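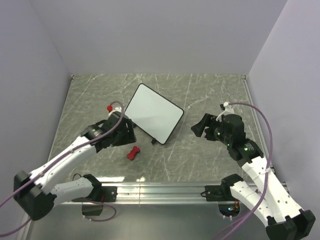

Speaker notes: The small whiteboard at home and in the shop

Slide 1. Welcome

Good evening, and thank you for coming to the Sorura evening talks. My subject tonight is small: the whiteboard which you can hold in two hands. I have used such boards for 7 years, first in the kitchen, later at the packing tables of Brinkmann. I will speak for 30 minutes and then we take questions.

(Wait until the people in the back have a chair.)

Slide 2. The board on the table

Look please at the board before any word is written on it. White surface, rounded corners, a thin black frame. On the table it lies at an angle, and many people write like this also, with the board turned a little. I tell my groups: let it be turned. Your hand knows better than the table edge.

The red thing near the board has the shape of a bone. I come back to small things on the table in slide 5.

Slide 3. What to write

Most boards fail because people write too much. At Brinkmann we had in the beginning a board with the full list of the day. Nobody read it after the morning coffee. Then we changed to one line for each table, and the people began to look again.

For the home I suggest:
What is finished in the kitchen and must be bought.
Who comes home late.
One thing for tomorrow.

(Ask the room: who has a board at home, and what is on it now? Take two or three answers, not more.)

Slide 4. Size and price

When we planned the Vamivow workshop we ordered 210 small boards, and over 400 pens. The pens were not too many. A pen without its cap is dead in some days, and children lose the cap first.

About size: if you must put the board down to write, it is still a good size. If you must ask a second person to carry it, it is for the wall.

Slide 5. The place around the board

Now the small things. Keys, toys, clips, a spoon. They come to every table and they stay. My advice is to move them to one side before you start, and to leave free a space as wide as your arm. I do not say the table must be perfect. Mine is not.

(Here tell the story of the jam. Keep it short.)

Slide 6. Cleaning

Dry cloth every evening. Once in the month a cloth with a little water and soap, then dry again. Old writing goes away if you write over it with a fresh pen and wipe at once. Please no kitchen sponge with the rough side, it makes fine scratches and the color stays in them.

Slide 7. Questions

The Trovamby handout is at the door, with the list of pens and the cleaning steps. In June we repeat this talk in the morning, at 10, for people who work in the evening.

(If the time is short, leave out slide 4.)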